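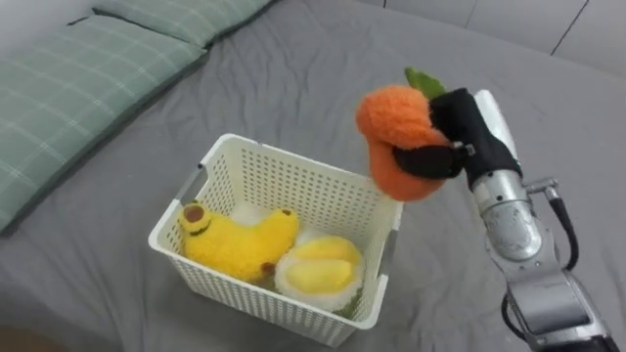

Course Reader, Part 5

Robot Software in Practice: Task Layer and Grasp Layer

In this unit we treat one small household task, putting soft fruit toys into a basket on a bed, and we look at how the software for it is divided. You have already met the controller in the previous part, so joint limits and the velocity loop are not repeated. Please have the Polholm workspace installed before the lab session in October.

The task layer keeps a short list. Each entry has an object name, a pose estimate and a state, which can be WAITING, HELD or PLACED. The state is changed only by a check, never by the end of a motion. Many students set PLACED as soon as the gripper opens, and then the planner believes in a toy that rolled out again on the other side.

Initial state and pose estimates

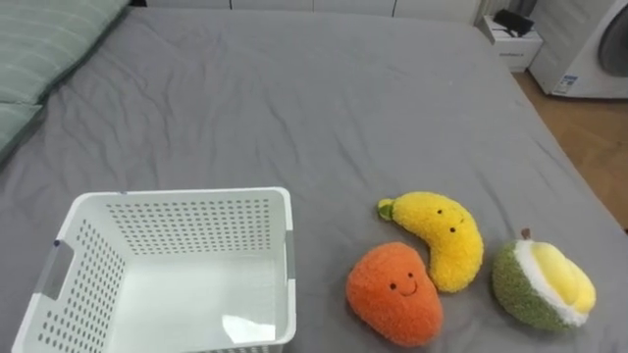

Notes by Sanne Dierckx, with lab exercises by Ifeanyi Adeleke

At the start all entries are WAITING and the basket is empty. The orange and the banana touch each other, and this is the first difficulty for perception. Our segmenter (Istar) works with color and depth together. With depth only, it tends to join two touching soft objects into one, and the grasp point then falls in the valley between them. With color only, the durian may be divided in two pieces, for the green husk and the pale yellow flesh are quite different. Use both channels and look at the mask before you trust the pose.

The sheet is also a matter to consider. A mattress is not a table, and the plane fit gives a residual which changes with every wrinkle. For this reason the floor of the collision model is set a little under the fitted plane, and contact is decided by the motor current in the gripper. In the configuration file this value is called contact_threshold. Begin with 173 and lower it slowly.

Grasp width and release 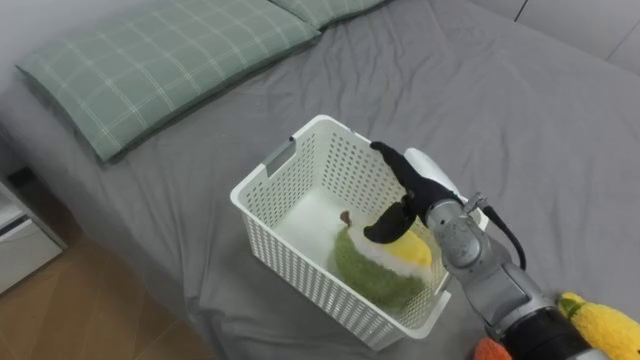 A plush toy has no single correct width. The gripper closes until the current passes the threshold, and the width at that moment is stored as held_width. If the fingers close further than the minimum for this object, we conclude that the grasp has failed and the entry goes back to WAITING.

For the release, the planner takes a target inside the basket and not the basket center. The walls are in the collision model as four boxes. The holes in the walls are ignored. Near the rim the speed is reduced, and the wrist must not turn there, because the cable on the wrist needs its free loop. This constraint is written in the Bennani planner as a cost, so it can be violated if you give it too small a weight. 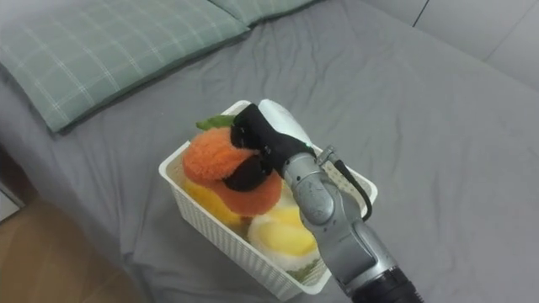
When the basket becomes fuller, the target height must rise. The height map of the inside is computed again after each placement, from a view where the arm does not cover the basket. If you take it while the arm is above, the wrist appears as a very tall toy, and the planner will refuse every target. Some groups solve this by masking the arm with its own model. It is permitted, but check the calibration first.

Exercises

1. Write the transition table for the task states. Include what happens when the arm stops while the state is HELD.

2. Replay log 644 in the Skudau viewer. Find the moment where held_width is stored and explain why the value drifts afterwards.

3. Change the placement order so that the largest toy goes first. Run the planner 3 times with different seeds and compare the path lengths.

Hand in the table and the plots in one file. The code is not graded, but it must run.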